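Fixing a gripper that stops above the item and reports a successful pick

This guide covers a fault we chased for most of a month on the Duveck pick station at Valldale: a two-finger gripper that goes down to a basket, stops short or comes in off center, closes on nothing, and logs the pick as good. The steps should carry over to any parallel gripper on an arm with a cable running outside the housing.

What the fault looks like

The arm lowers normally. The fingers close, the arm lifts, and the item is still in the basket. The controller moves on to the place step and opens over the tray. No alarm is raised.

In our log the fault showed up in 18 of 3,211 picks. That is low enough to miss if you only look at the daily total. Filter for picks where the final finger gap is close to zero. A gripper holding a bun can't close that far.

Before you start

Press the stop button and lock out the arm. If there is a second arm at the same table, lock that one out too. The two arms on our station have separate stop circuits, and stopping one leaves the other live. Keep your hands out from between the fingers until the power is off, even if the gripper looks open and idle.

Step 1. Check the cable

Look at the cable where it leaves the wrist and follow it down to the gripper. It needs enough slack for the wrist to turn through its full range, but it must not be able to catch on a basket rim. Turn the wrist by hand if your arm allows it. If the cable pulls tight at any point, move the clamp and try again.

Ours was tight at one end of the range. Loosening it brought the number of faults down but did not clear them.
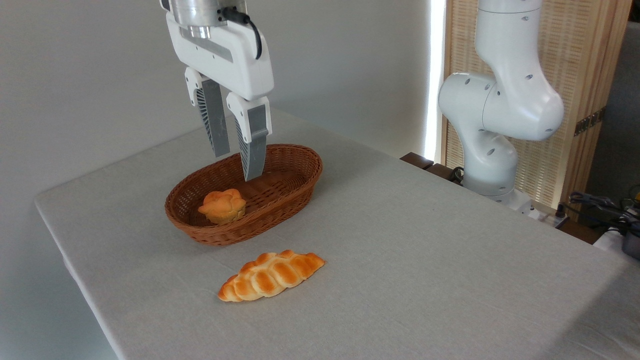 Step 2. Check the finger height

With power restored and the arm in slow mode, bring the gripper down over an empty basket. Set a steel rule upright beside the fingers and read the height of each tip with the fingers open, then closed. The two readings should match. If they don't, check the finger screws first, then the mounting plate.

Do this with the wrist square to the table. A tilted wrist will give you two different readings even when the fingers are fine.

Step 3. Redo the basket height

The Flamska software stores one rim height per basket type. Woven baskets vary from one to the next, and they change shape with use. Measure the highest point of the rim on several baskets and enter the largest value as the clearance height. Enter the floor height separately. On our station both had been filled in from the same measurement, so the arm stopped too high whenever the item sat low.

Step 4. Turn on the gap check

Under pick settings, set a minimum closed gap a little smaller than your smallest item. Any pick that closes past it is now logged as failed, and the arm goes back to its wait position. Leave automatic retry off for now. A retry with the wrong height can press the fingers into the basket.

Step 5. Test

Run 462 picks at reduced speed, then 1,000 at full speed, with items placed at both ends of the basket. The Lund station uses the same counts, so the results can be compared. If a failed pick shows up, write down where the item was sitting and go back to step 2.

Save the old settings file before you overwrite it.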